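Tallier Mahjong Tiles, Green Back

In stock. Item 267. Ships from our Isarthorpe shop with a cloth bag and a printed rules sheet.

We have sold plenty of mahjong sets over the years, and the Tallier is the one that keeps ending up on our own table after closing! It's small enough to carry to a friend's place, the faces are easy to tell apart, and you can buy single tiles when one goes down the back of the couch.

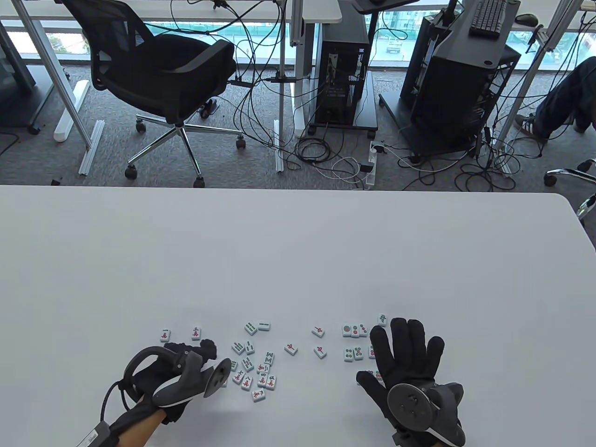

New players nearly always ask us which set to start on, and we send them to this one. Dorota Michalski teaches our beginner evenings with it, and her first exercise is plain sorting: tip out a handful, push them around, then put the suits back together. The green sticks of the bamboo tiles are easy to pick out even when everything is lying at odd angles, and the red characters take a little longer (give it an evening, you'll get there). The green backs help too, as a tile that has landed on its face shows up right away on a white table.

The engraving is a touch deeper than on last year's run, so you can feel the lines with a thumb. Experienced players love this. Kazimiera Marciniak swears she can name most of the dots without looking, and we've seen her do it!

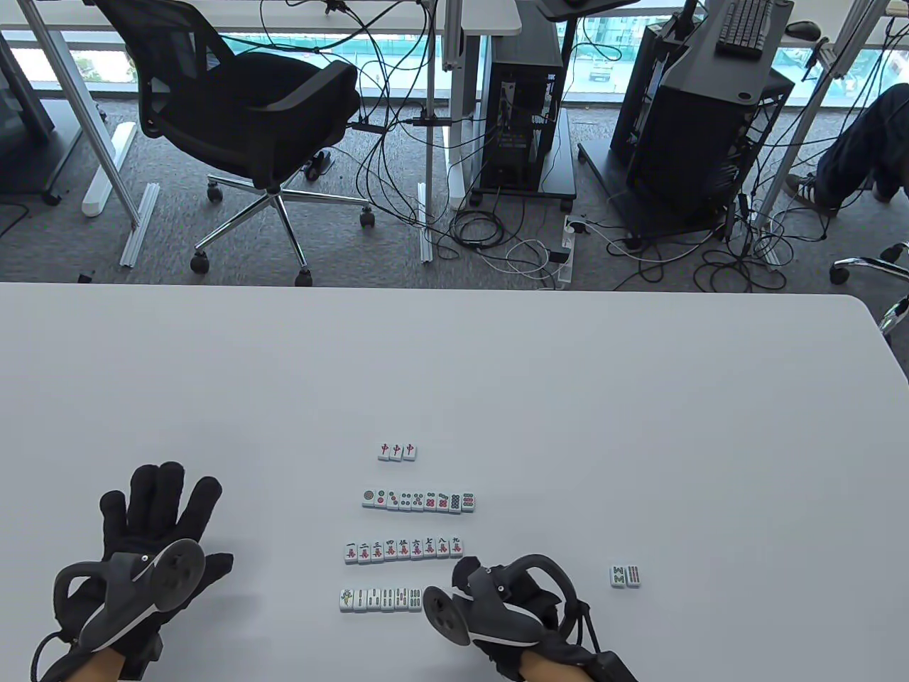

THE SUITS

Dots run from one big circle up to nine little ones, in green, red and blue-black. Characters carry a black numeral, one to nine, over the red 萬. Bamboo opens with the bird, colorful and everybody's favorite, and goes on in green and red sticks. The red dragon is a red 中, and we think it's the best-looking tile in the box.

If you're learning, lay the suits out in rows like this before your first game. It takes a few minutes and saves a lot of squinting later.

GOOD TO KNOW

Weight with bag: 60 ounces
Spare tiles: sold singly, any face, matched to your run number
Cleaning: damp cloth, mild soap, dry flat
Works with: Pawlak racks, Gurnberg folding mat (116 cm)

The Pawlak racks hold 13 tiles with a bit of room at the end, so you can slide things around while you think. Racks are back in stock in February. Write to Ulla Salminen at the order desk if you'd like a pair set aside, and include your run number if you need spares in the same parcel.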